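12th January

Open day visit, Peslow people in the lab from just after lunch. Dineo did the door and the safety talk, I ran the bench. Senyo Korletey came with two others from their packing side.

Order of demos: arm on the Sarix cell first, then the hand-held grippers, then questions. The arm demo went fine for the first part. It stopped once on a joint limit when I let a visitor choose the drop point. Cleared it from the pendant and carried on. Need to fence off the drop area in software before the next visit.

Senyo asked how many demonstrations we collect for one task. Told him around 3000 for the bag sorting, fewer for the simple picks. He wanted to know if their own line staff could record them. I said yes, after a short session with one of us standing next to them. Dineo thinks the session should be longer than the one we gave Ghauri in October. I agree, those first recordings were mostly unusable.

Visitors each had a go with the hand-held. Common faults: squeezing too early, tilting the wrist, coming in too fast over the table.
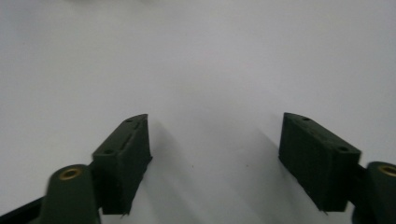 They also asked about thin flat items, cards and leaflets. I didn't promise anything. Said we could try 4 of their sample types if they post them to us.

To do:
- send Senyo the recording guide, the short version
- ask Buta for a price on spare finger pads
- charge both battery packs, one was flat by the end
- Dineo to write up the joint limit stop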